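Plomley Handheld Gripper Service: Gallery

Home
Products
Service and Hire
Gallery
Contact

Household Textiles: Garment Handling

Plomley supplies hand-held grippers, on sale or on hire, to research groups and companies that are preparing robots for work in the home. The service covers the devices themselves, the training of the people who use them, and the checking and delivery of the recordings. The pictures on this page come from our household textiles programme, in which clothing is handled on ordinary beds in furnished rooms. Visitors who wish to see kitchen or storage work are asked to consult the separate galleries.

The programme was prepared with Hokodier, which advises on task lists, and with Głowacki, which maintains the hire stock. Each task list is agreed with the client in writing before any recording begins.
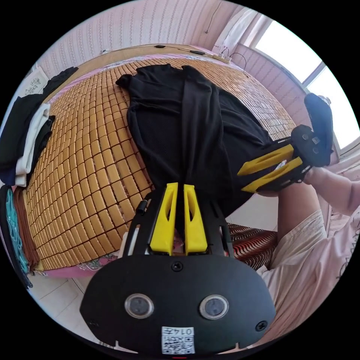

Work with two devices forms the larger part of the textiles list. A shirt or a dress can seldom be kept in shape by a single pair of fingers, and operators are trained to control one part of the cloth while the other hand takes an edge. Dark and thin fabrics are included by design, as clients report that these are the materials on which their own systems most often fail. The black garment on the bamboo mat, with its mesh-like cloth held at the right edge by one gripper and at the lower part by the other, is typical of the items requested. The yellow fingers remain easy to tell apart from cloth of this kind, and clients who label their recordings by hand have asked that the colour be kept.

Operators complete 14 practice tasks before they are admitted to paid work. The practice tasks are carried out at the operator's own pace and are reviewed by a supervisor, who may ask for any of them to be repeated.
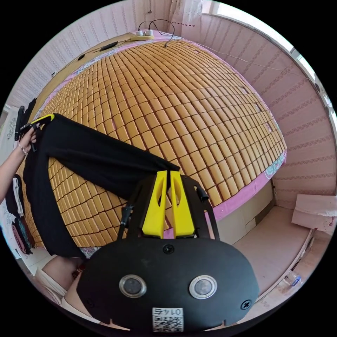 Practice begins with small, flat articles and moves on to longer ones. Operators learn to take hold of a single layer, to keep the cloth clear of the lenses where possible, and to let go without dragging the article out of place. Written guidance is provided with every hired set and is also available on request to customers who have bought their devices outright.

Scope of the current programme

The textiles list now holds 41 tasks, among them laying out, folding, turning right side out and stacking. Roughly 4,000 recordings have been accepted to date. Recordings that do not meet the agreed standard are set aside and are not charged to the client.

Hire and purchase

Devices are hired in pairs, for a minimum period of one month. Orders for 50 devices or more are handled directly by our supply office, which will confirm delivery times in writing. Software for reviewing recordings is provided under licence by Nilovine and is included in the hire charge. Purchasers may take out the same licence separately.

Enquiries about the textiles programme should state the type of garment, the type of room and the number of operators required. New bookings will be accepted from August.

Next gallery: Kitchen and Tableware
Back to all galleries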